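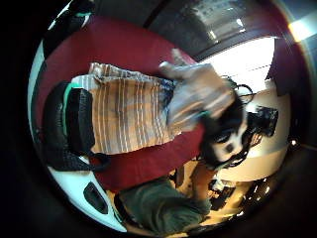

Striped fabric on deep red, through the gripper camera.

Vurkeo hand-held gripper kit, reviewed after a month of cloth work

We bought the Vurkeo kit to test one claim, that you can train a cloth policy from hand-held recordings alone, with no time on the robot arm. The method that ships with it is called Urnen. It scores each recording by how well the camera path can be rebuilt, drops the worst ones, and trains on what is left.

Setup took 2 hours, most of it camera calibration. The grip is comfortable and the trigger is light. The fisheye lens takes in a lot of the room, and Urnen uses that background to work out where the hand is. Plain walls hurt it. So does cloth held close to the lens, which blocks the view it needs.

We recorded 561 demonstrations of picking up and moving soft fabric. Urnen rejected 40 of them. I watched every rejected clip, and most deserved it. Five looked fine to me, and the log gave only a score with no reason attached. I would like to see the reason.

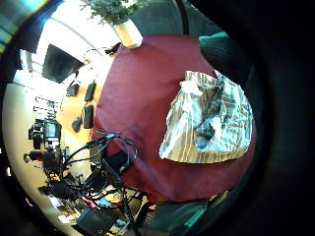 Rozália Tóth read a draft of this and asked whether the filtering did anything, or whether we simply had enough data. It was a fair question, so we trained again with the rejected clips left in. The policy still picked up the cloth, but it closed the fingers early more often. We only ran one seed of each, so I would call that a hint and no more.

Patterned fabric gave better tracks than solid colors in our recordings. The manual says nothing about this. Solid red was the worst we tried, and adding a printed marker to the room helped more than adding lights.

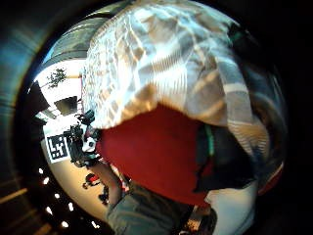 Plaid and red fabric at close range, with a square marker off to the left.

The weak spots are the export tool, which is slow and fails without a message, and the trigger spring, which had gone soft by the end of the month. Sárközi sells a stiffer one that fits.

I would buy the kit again for cloth. For small rigid parts I would wait — the fingers are too wide, and Urnen has no setting for that yet.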